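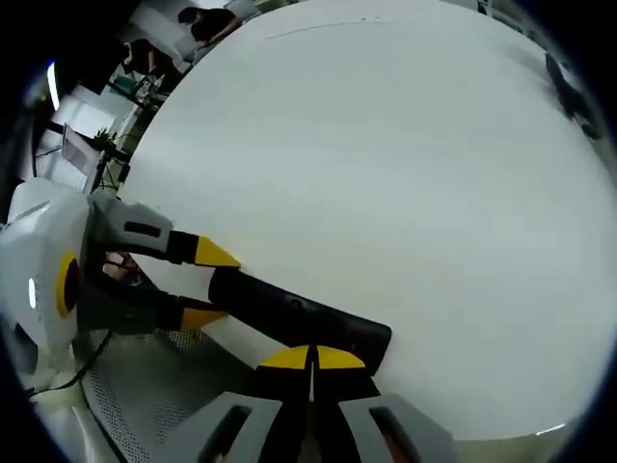

Rule Five

The rules at Zituner were kept in a grey binder on the shelf by the door. There were ten of them. I was told to read them on my first morning and sign the sheet at the back, and I did both before my coffee had cooled.

Most were what you would expect. Clear the table before you start. Check the cable before you pick up the grippers. Keep your free things, meaning mugs and phones, off the white surface. Rule five was different. It said: "If you would not let it stand as an example, say so."

I asked the supervisor what it meant. She said it meant what it said, and showed me how to mark a run as bad. You pressed the pedal twice and spoke the reason aloud. Then you put the object back and began again.

The work was handing over. You held one gripper in each hand and passed a thing from left to right, or set it down from one and took it up with the other. Everything we did went to Plosuslow, where the machines were taught from it. They were to work in care homes, passing people their glasses and their spoons. I had come from a care home myself, and I had passed a good many spoons.

By December I was quick. The target was on a board by the window and I was over it most days. That was when I did the run I still think about. The left hand brought the object across and the right closed on it, and the left let go too soon. It was a small thing. The object dipped, the right hand caught it, and it ended up where it should. Anyone checking the end of the run would have passed it.

I didn't press the pedal. It was nearly five and I wanted my bus.

On the way home I thought about a man on my old corridor who had held his cup in both hands after a stroke. You could not let go when he touched it. You had to wait until you felt the weight leave you, and then wait a bit more. I had taught that to every new starter. I had been strict about it.

In the morning I told the supervisor. She asked for the run number and I had written it on my wrist, 1,776, and it had not quite washed off. She found it and watched it through 2 times.

"Reason?" she said.

"Let go early."

She typed that in. I asked whether I would lose the bonus and she said yes, for the week, that was rule eight. Then she asked if there were any others.

I had to think. I said there might be, from the same afternoon, and that I couldn't be sure which. She pulled up a second chair and we began at the start of the shift. Yorath Street was getting busy outside by then, and the others were coming in and taking their places. We found two more before lunch.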